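Home | Ask | Clubs & Grounds | Coaching | Log in

Volunteer-run clubs > Running a team

How do we keep the under-12s going after the manager steps down?

Posted by touchline_tess

Hello everyone, and apologies in advance if I ramble, it's been that sort of month. Our under-12s manager at Stotthorpe Juniors has told us he's stopping at the end of March, for family reasons, and we all understand completely and wish him well. He's had this group since they were tiny and the children adore him, so as you can imagine there were a few wobbly lips in the car park after training.

My trouble is that I'm the team secretary, which up to now has meant sorting the kit bag and chasing people for subs, and I seem to have become the person everyone looks at. We've got 9 league matches left and a cup tie away at Eltard Rovers. There's £516 in the team account and a deposit still to pay for the summer tournament. One of the dads is willing to take the sessions but he hasn't got his coaching badge yet, and another parent thinks we should fold the squad into the under-13s, which I really don't want to do as half of ours would never get a game.

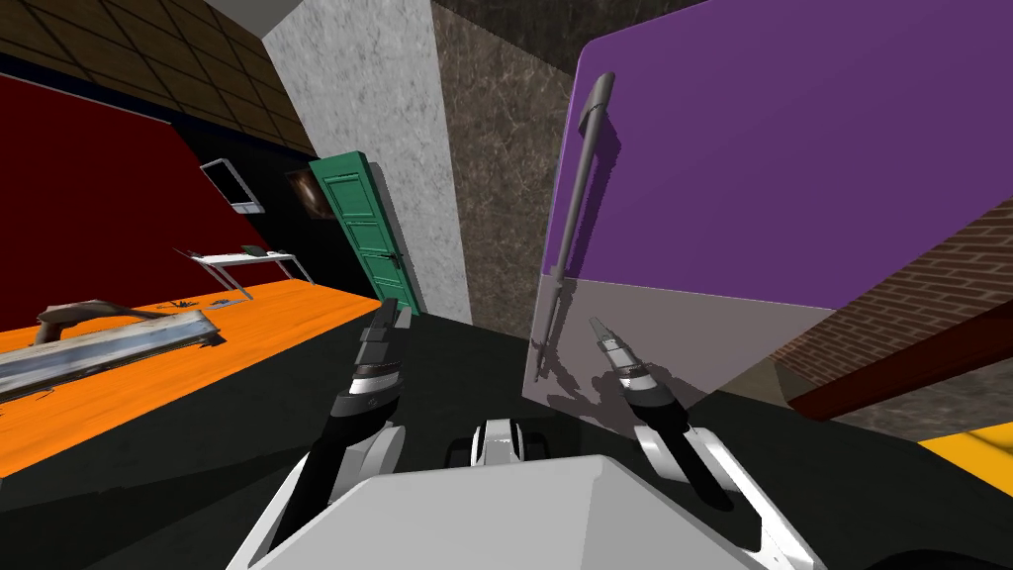
Purple appliance with a pale grey lower panel, and a green door beyond

So I suppose what I'm asking is this. Can the dad take charge while he's waiting for his badge? Do we have to tell the league straight away? And how on earth do you tell a group of eleven-year-olds without it turning into a funeral? Any help very gratefully received, even if it's only to tell me to calm down and put the kettle on.

Print this page | E-mail to a friend

oldfullback

Put the kettle on first, definitely! We went through the very same thing at our place a couple of seasons back and I promise you it feels much worse in the first week than it does in the third.

Ring your club welfare officer before you do anything else, and do it today if you can. In our league an unqualified parent could help out, but somebody with the right badge and checks had to be named on the team sheet and be there in person. Ours let us borrow the under-14s coach on paper and on the touchline until our new chap had done his course – it meant moving one kick-off to the afternoon, and that was all the bother it caused. Your league may well do things differently, so please don't take my word for it. Have a look in the handbook under changes of team officials, and e-mail the fixtures secretary as well so you've got it in writing.

Get your dad booked on to a course now, even if the only place going is a bus ride away. Ours had to go over to the Tirelia sports centre and he grumbled about the parking for weeks, but he came back full of ideas and the children loved the new drills.
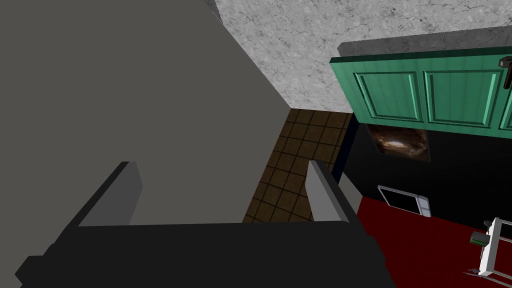
As for the money, ask who can sign on the account. That was the one that caught us out. Our old manager was one of two names on it, he went on holiday the week he finished, and we couldn't pay the referee for two matches running. I ended up paying out of my own pocket and getting it back in May. If your manager is a signatory, get the form filled in while he's still turning up on Saturday mornings with a pen in his coat.

And do let him tell the children himself. Ten minutes at the end of training, parents there, new coach standing next to him so they can see the two of them getting on. We had a bit of cake. Somebody cried (me) and then they all went off and played headers and volleys until it got dark.

I'd leave the under-13s idea well alone until the summer. You'll lose players if you do it now, and they'll be the quieter ones who only really come to be with their friends.

Good luck, and let us know how you get on at Eltard. Their pitch slopes something terrible, so kick downhill second half if you win the toss.

intarasuk_fc_mum

can't you just ask your league?? ours let a parent do it for a whole season, nobody minded

touchline_tess

Thank you both so much. I rang the welfare officer at lunchtime and she was lovely, and she's going to find us a badged coach to stand in. It hadn't crossed my mind to look at the bank account, and yes, he is one of the two names, so that form is now on my fridge. Cake is being discussed.

Print this page | E-mail to a friend

Recent in Running a team
Who washes the kit when we haven't got a rota?
Cup tie postponed twice, do we forfeit?
Refund of subs when a player moves away
Is a respect barrier needed for under-8s?
Sharing a pitch with the Intarasuk veterans side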